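Wire basket (household)

A wire basket is an open container made by bending, looping or welding metal wire, and it's one of those things I never thought about until I had to write an entry on it. This article covers the household kind: fruit, bread, mail, keys, the stuff that collects by the door.

Construction

Most of the ones I've handled start as a coil of steel wire. It gets shaped over a form, joined at the crossings, and then either left bare, plated or dipped in plastic. The dipped kind is my favorite! The coating keeps rust off for a good while and it's softer on pears. The weak spots are the joints, where the plastic is thinnest, so check those first if you're buying used.

Shapes and rims

Round and oval are the common outlines for the table, with square ones mostly going into closets and freezers. The rim does a lot of the work — it keeps the sides from spreading. A plain rim is one heavier wire. A looped rim repeats the same bend all the way around, and it can look like a row of petals.

Makers

Stemari sold a coated line out of a catalog I still have, dated June, where the oval bread basket is item 747 and comes in 2 sizes. Cleltex made much plainer ones for stores (I own one, it's ugly, I love it). Shehata baskets turn up at yard sales around here, usually missing the paper tag. Viller is the name to look for if you like a tight weave.
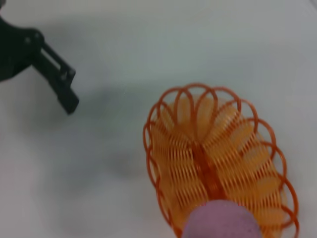
Entry by the Wire & Wicker editor
January 23, 2018

Orange has always been a cheerful choice for coated wire, and on an oval basket with a scalloped edge I think it beats white every time. Against a white table those loops really show up.

Care

Warm water, dish soap, an old toothbrush for the loops. Skip the scouring pad, it'll scratch the coating. Dry it upside down on a towel. If bare metal shows, dab on a little enamel paint and let it cure before any food goes in.

See also: Bread basket; Colander; Egg basket; Letter tray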